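Demonstrationsdaten (Robotik)

Demonstrationsdaten sind aufgezeichnete Beispiele einer Handlung, aus denen ein lernendes System eine Steuerung ableitet. Bei zweiarmigen Robotern mit mehrfingrigen Händen gehört das Bedienen eines Getränkespenders zu den gebräuchlichen Aufgaben.
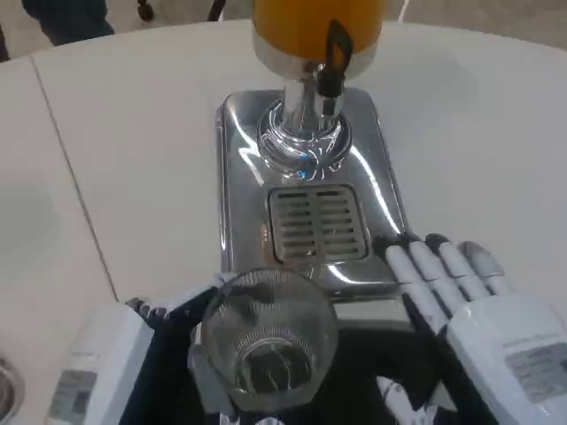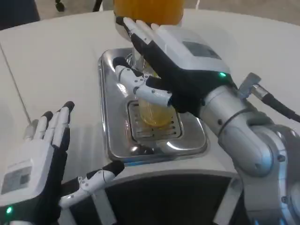
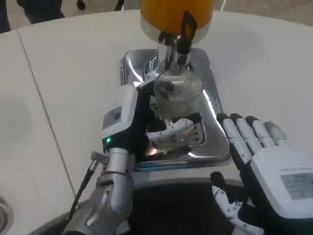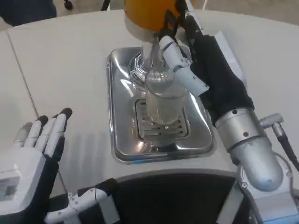
Zweihändige Aufgabe an einem Getränkespender

Freya Wragg
Fachredakteurin für Robotik

Aufbau einer Aufzeichnung
Eine einzelne Aufzeichnung wird Episode genannt. Sie enthält Kamerabilder, Gelenkstellungen und die gesendeten Befehle, jeweils mit Zeitstempel. Der Datensatz Nurkano umfasst 1340 Episoden aus 27 Aufgaben. 232 davon entfallen auf den Getränkespender.

Schwierigkeiten
Durchsichtige Gläser sind schwer zu erfassen, ihr Rand verschwindet leicht vor hellem Grund. Polierter Stahl spiegelt Hände und Raumlicht — Tiefensensoren liefern dort oft Lücken. Hinzu kommt die Verdeckung: Greift eine Hand um das Glas, ist der Füllstand aus der Kopfperspektive nur teilweise zu erkennen.

Variation
Startpositionen von Glas und Händen werden zwischen den Episoden verändert. Abgebrochene Versuche bleiben im Nurkano-Datensatz erhalten und werden gesondert markiert. Für das Nachtraining im Februar wurden 600 Episoden ausgewählt.

Siehe auch: Imitationslernen, Teleoperation, Prondia (Annotationsformat)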